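How to set up a small breakfast corner with a wooden bread box and riser

Our kitchen counter is only 160 cm long, and for many years the cereal, the bread and the mugs were standing everywhere on it. In June I decided to give the breakfast things one fixed corner. It took me one afternoon, and most of that was wiping and oiling.

What you need

A wooden box of the drawer type, with a handle in front. Mine is the Flundel, in a light colour.
A low wooden riser. I use the Skanthorpe shelf, but any stable one will do.
Glass jars with lids that close well.
Food-safe mineral oil and a soft cotton cloth.
A sheet of fine sandpaper.

Step 1. Empty the counter completely and wash it with warm water and a little dish soap. Dry it well. Wood should never stand on a damp surface.

Step 2. Sand the inside of the box lightly, always along the grain. Wipe out the dust, put on a thin coat of oil and leave it for 4 hours. Then rub off what has not gone in. The bamboo board can get the same treatment.

Step 3. Place the riser at the back and the box in front of it, with the handle facing you. Leave enough room to put your fingers behind the handle. Bagged food goes into the box, and the plate for fruit goes up on the riser.
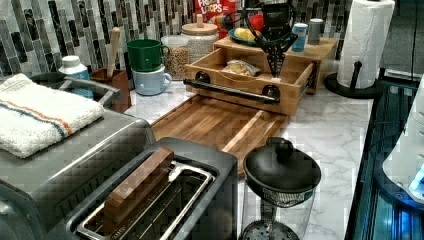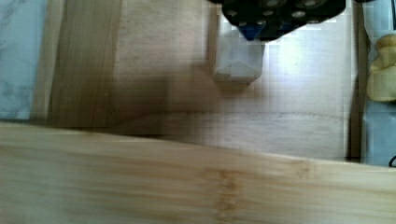
Step 4. Fill the jars. A 700 g bag of granola fits in my bigger jar with a bit of space left on top, and that space is useful when you scoop. Write the date of opening on a piece of tape and stick it under the jar.

Step 5. Stack the mugs two high at most and turn the handles to the same side. If your mugs are narrow at the foot, do not stack them at all.

Looking after the wood

Empty the box every 28 days, shake out the crumbs and wipe it with a cloth that is only slightly moist. Let it dry open overnight. Please do not put any of the wooden parts in the dishwasher, even for a short program. If the colour becomes dull, repeat the oil from Step 2.

Bread which is still warm should cool on a rack before it goes in the box, otherwise it makes the bag sweat and you will have mould quite fast.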